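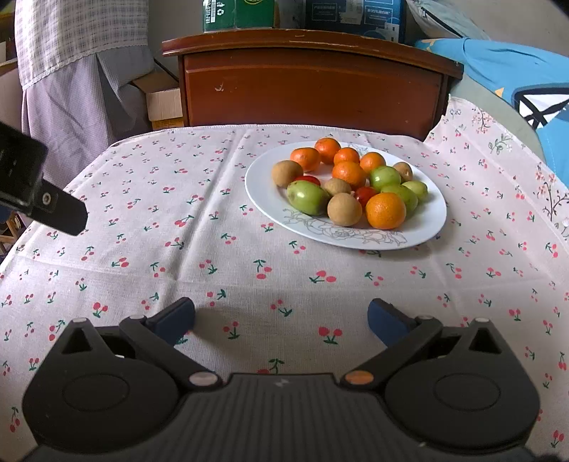

Fruit sorting practice on the cherry tablecloth, Wednesday morning

About Us

Welcome to Oluton! We're a small shop that writes handling rules for people who put grippers to work around food and household things, and we've been at it for 7 years now. Todor Vasić started us off with a single page on how hard a finger pad may press on an orange, and that page has grown (with a good deal of friendly arguing) into a handbook of 134 rules that our customers keep by the bench.

We like rules a person can follow with their hands full. Check both pads before the first pick. Keep fingers clear of the hinges. Set fruit down, never drop it — and if a piece gets bruised, write it in the log and keep going. Every new rule gets some 500 practice picks before Iresha Hettiarachchi will sign it, and she has sent plenty of them back!

Edvin Sjögren runs our two-day class for new operators, and Ilari Saarinen answers the mail, usually before lunch. Do write to him if a rule doesn't make sense in your kitchen or on your line.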